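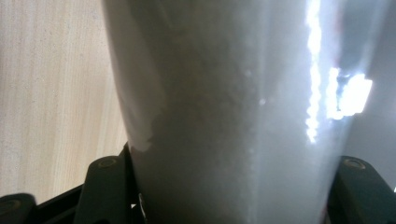
## Unit 4: Salt and Sugar in Food Preservation

Course: Home Food Science, evening group
Teacher: Seon-mi Ra
Room 308

Please read this handout before the lesson. We will not repeat the definitions in class, but you can ask me about them in the break.

### 4.1 Water activity

Microbes need water to grow. A food can contain a lot of water and still keep well, if the water is held by something dissolved in it. Food scientists describe this with the term *water activity*, written a_w. Pure water has a_w = 1. Most bacteria that spoil food stop growing below 0.91. Many molds continue down to 0.80, and a few of them go lower.

Salt and sugar both lower water activity. Salt does it more strongly for the same weight, as its molecules are small and each one gives two ions in water. (Strictly we should say "formula units" and not molecules. Da-eun Song corrected me on this last term, and she is right.)

### 4.2 Osmosis

When you put salt on sliced cabbage, water leaves the cells and collects in the bowl. The leaves become soft and bend without breaking. Sugar does the same to strawberries, only slower.

Fine grains dissolve fast and cover the surface evenly. Coarse grains leave more air between them, so a cup of coarse salt weighs less than a cup of fine salt. **Weigh your salt.** Recipes from older books often give cups only, and then you must know which salt the writer had in her kitchen.

### 4.3 Dry salting and brine

- **Dry salting:** salt is rubbed on the food, and the food's own water makes the brine.
- **Brining:** salt is dissolved first. For our vegetables we use 20 g of salt in 1 liter of water, plus the weight of salt for the vegetables (2% of their weight).

A weak brine does not kill everything. It slows many unwanted bacteria while the lactic acid bacteria continue to work and make the food sour. Temperature matters also. A warm kitchen gives a quick and sharp taste, a cool one gives a milder taste.

### 4.4 Jam

In traditional jam the finished product has more than 60% sugar. If you reduce the sugar, the jam may not set, and after opening it molds sooner. Keep low-sugar jam in the refrigerator.

### Homework

1. Explain in your own words why honey keeps for years but diluted honey ferments.
2. Calculate the salt for a cabbage of 2 kg at 2%.
3. Read page 49 of the course book, the part on salted fish.

Gun-woo Cho has the spare copies of the book. Bring your own kitchen scale for Unit 5.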